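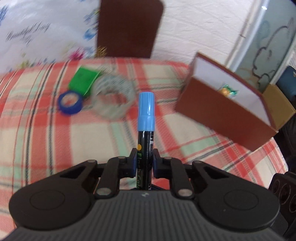

Marker pen and a roll of blue tape on a plaid bedspread.

CALL FOR PARTICIPANTS - Label Your Stuff: a home inventory study
Posted May 29, 2018

Looking for people who moved house since February, or are about to. Renters, owners, students in shared places, all fine. You don't need to be organized. Messy is better for us to be frank.

What it's about: how people decide what to keep, what to write on the box, and whether they can find anything later. We did a small run in Gevstead last year, mostly older couples, and the boxes marked "misc" were the most interesting part by far. Now doing a bigger one in Kondodstead and want a wider mix.

What you do
- One home visit at the start, an hour or so. We talk, you show us a closet or a shelf. Your pick which one.
- Keep a packing diary for 3 weeks. Paper or email. Few lines a day, skip a day if nothing happened.
- Label your boxes however you normally would. Please dont change your system for us!
- Second visit after you've unpacked (or given up unpacking, that counts too).

What you get
$100 after the first visit, $300 more when the diary and second visit are done. Paid by check. If you drop out after the first visit you keep the $100, no hard feelings. Pens and tape we supply, tell us if you need boxes as well, we have a stack from the last round but sizes are mixed.

Who can join
18 or over. Living in Kondodstead or close enough that we can get there by bus. Own room at least. One person per household does the diary, others can chip in. Pets ok, one of our interviewers is allergic to cats so mention it.

Not for you if you're hiring full-service packers. Sorry. We had two like that last time and the diaries were basically blank.

Privacy: no names in anything we publish. We may ask to photograph labels, you can say no to any of it, and addresses and phone numbers on boxes get blacked out. Diaries come back to you at the end if you want them, otherwise shredded.

Languages: English or Polish for the interviews. Diary in whatever you like as long as one of us can read it, ask first.

How to sign up
Write or drop a note to Grażyna Krajewska, Ziken Household Studies, 1319 Pawłowska Street, Kondodstead. Put "boxes" on the envelope. Give us:
- your name and a daytime phone
- moving date, or best guess
- how many rooms
- when we can call (evenings are hard for us but possible)

We call back within the week. If you don't hear, write again, the mail slot here is shared with the dentist upstairs and things go missing.

Places go to whoever's moving date fits the visit schedule, so send it in even if your not sure of the date yet. Already moved and still living out of boxes? Yes, we want you too. Say so in the note.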